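The cutlery purge has begun

January always makes me want to throw out half my kitchen, and this year it was the chopsticks' turn. I swear they breed! Wooden ones, dark metal ones, a long one with no partner at all... and every time I reached for a spoon I came up with a fistful of something else. So one evening I tipped the whole lot out on the table and told myself I'd sort it before bed (ha). 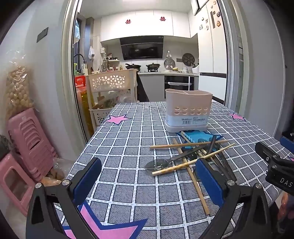 My rule was pairs first, spoons second, and anything I couldn't match went in the craft box. Kirsty Lowther wrote in to say she stands her chopsticks tips up so they dry faster, and I've switched over to her way. The pink holder has two compartments, so chopsticks get one and spoons get the other. I love those clear-bowled spoons too much to part with any.

Next month I'm tackling lids. Send me your lid tips, please, I'm begging you!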